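四月，阴，傍晚有小雨

早上七点醒，头有点沉。昨晚睡前又翻了一遍那本讲 Stustley 运河的旧书，看到后面字都糊了。书是从 Merham 的旧书铺买的，封底缺了一角，里面夹着一张前任主人写的借阅条，字迹看不清。

书里说运河在 1847 年通水，原先的打算是把煤从上游运到 Merham，回程装石灰。后来铁路修过来，煤改走铁路，船只剩下运石灰和砖。作者花了整整一章讲船闸的木门多久换一次，用什么木料，换门的时候水怎么放。我看得很慢，但比前面讲股东的那几章有意思。

上午把读书笔记誊了一遍。以前的笔记太乱，地名前后写得不一样，有几处连我自己也不知道指的是哪座桥。现在改成按河段来记，从 Stustley 的码头往下游走，一段一页。誊到第 3 座闸停下来了，书上的里程和地图对不上，差得不算多，可是两边都写得很肯定。先用铅笔标着，等找到另一份地图再说。

中午煮了面，放了昨天剩的青菜和一个鸡蛋。酱油快用完了，要买。

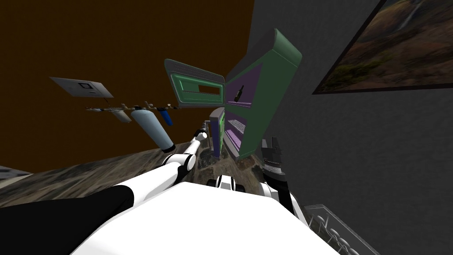

下午去图书馆，想查 Condance 出的那套地方志。目录上写着有，架上只有第 2 册，正好不是我要的那一册。问了服务台，说可能在库房，让我填张单子，过几天再来。单子填了，顺便借了一本讲石灰窑的薄册子。册子印得很差，图都发黑，但附了一份船运账目的抄件，有一个月运石灰的船次，还有船工的工钱。工钱按趟算，遇到枯水停航就没有收入，账上那几行是空着的。

坐在窗边看到快五点。旁边的人一直在翻报纸，声音挺大，后来换了个位子。

账目里反复出现 Onuoha 这个名字，写在收货那一栏，应该是一家商号，也可能是仓库的名字。旧书里完全没提过。我把出现的地方都抄下来，抄了两页纸，手酸。如果是商号，地方志里的行会名单也许能找到；如果是仓库，那就得看码头的平面图。两条路都要等那张单子的结果。

回来的路上下雨，伞在家里。沿着河边走，水比上周高一点，颜色发黄。旧闸那里的石头上长了很厚的青苔，铁环还在，锈得厉害。书里说这一段的石料是从下游的采石场运来的，我以前走过很多次，没有留意过。石缝里填的灰颜色有深有浅，大概补过不止一回。

晚饭吃了粥和咸菜。饭后接着看石灰窑那本，里面讲烧一窑要几天几夜，窑工轮班睡在旁边的棚子里，冬天反而是好差事，因为暖和。这一段抄下来了。

算了一下，那本旧书一共 579 页，已经看了一半多，照现在的速度月底能看完。后面还有附录，是历年的水位表，打算跳过，只看枯水的那几年，跟账目上停航的月份对一对。

明天要做的：买酱油，还上次借的两本书，给窗台的花换土。右边那盆叶子黄了，可能是水浇多了。

十点半，雨还没停。睡了。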